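Trokden Guest Book Notes

Hello, and thank you for stopping by! This is the readme for Trokden, a collection of 2,000 short comments left by overnight guests at small inns in and near Dalero. We typed them up from paper guest books over one long winter (and a bit of the spring, if I'm being fair), and it has been a real pleasure to read them all.

What you get
The main file is comments.csv, with one comment per row. The columns are id, inn_code, season, stay_length, text and topic. Of the full set, 700 rows have a topic filled in by hand, and the rest are blank for now. There are 8 topics: breakfast, bed, noise, staff, bathroom, view, room features and other. If a guest wrote about several things at once, and goodness, they do love to, we picked the one they spent the most words on.

How we typed them
Spelling was left just as the guest wrote it. Names, phone numbers and home towns were swapped for a plain tag in square brackets. Words we couldn't read are marked [unclear], and 118 rows have at least one of those. Drawings were skipped, which was a shame, as there is a very fine duck in the Borbély book.

Known problems
The Unidlow books make up far more than their share, so please weight by inn_code if you compare places. Winter is thin. People who write in guest books are mostly in a good mood, so don't take the set as a fair picture of how happy guests are in general.

A word on room features
This topic covers anything a guest can pick up, switch on or fiddle with: lamps, kettles, phones, remote controls and so on. 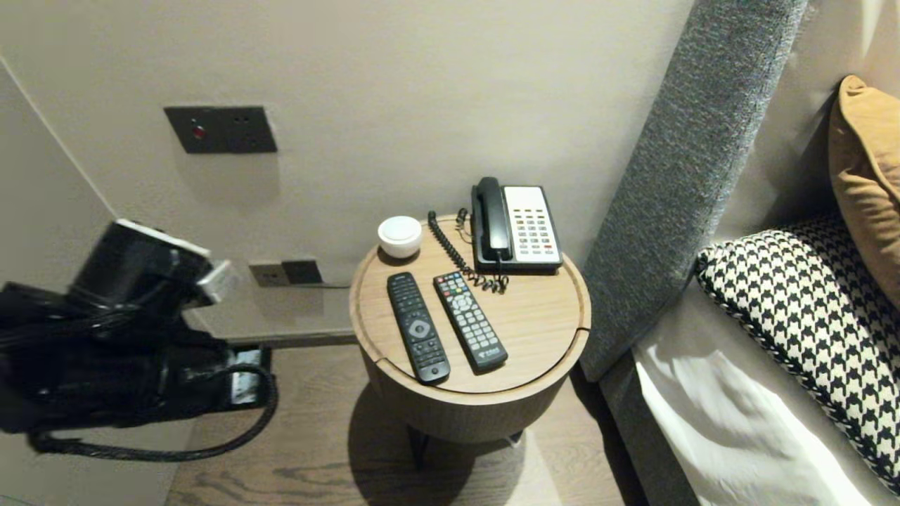

One early user wrote to ask whether heating should go here too, as she had found cold-room complaints under both bed and other. It should, and they will be moved in the next version.

Using it
You may share and change the files freely as long as you mention Trokden. Corrections are very welcome, so please send the row id along with your fix.

Last updated Sep 1, 2022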